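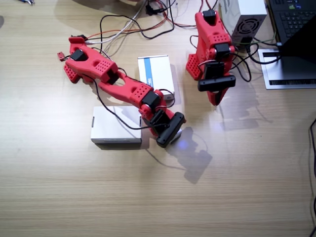 Can the Risard dimmer racks in the touring package be addressed from the Ploltach desk without the converter box?

They can, as long as the rack is on firmware 3 or later and the desk output is set to sACN. Older racks still need the converter in line.

More detail, as a few people have written off-list with the same thing. The setting is under Output, then Protocol, and it has to be changed for each universe separately. Save the show file afterward or the desk goes back to Art-Net on the next restart. Racks on older firmware will show up in the device list but won't respond to level changes, so don't take the list as proof that the rack is talking.

> We are taking the package into Jornwood in April and I'd like
> to leave the converter out of the truck if possible. The house
> has 40 circuits on stage and their own network switch. Has
> anyone run it this way? Also, is the Kälin follow spot still
> part of the package or do we rent one?

On the house switch: I would bring ours. The Jornwood one is fine for a single desk but multicast filtering was turned off the last time we were in there, and the backup desk kept dropping out. Ours is already configured and lives in the bottom drawer of the cable trunk.

The Kälin is still in the package. It has a new lamp and the iris has been replaced. It needs its own feed – please don't put it on a dimmed circuit, even one that is parked at full.
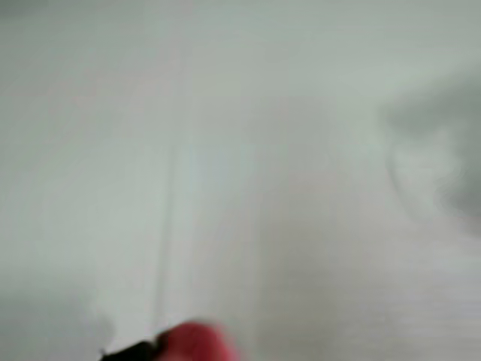

Lighting and Rental Department, Touring Support

For anyone else going out this spring, the total cable in the package is now 600 feet of data, all in labeled coils. Return it coiled the same way. If a coil is bad, tape both ends and write on the tape what was wrong with it.

I can update rack firmware at the shop before pickup. It needs the rack powered and on the bench, so reply to the list with the rack number before the truck is loaded – I can't do it at the dock.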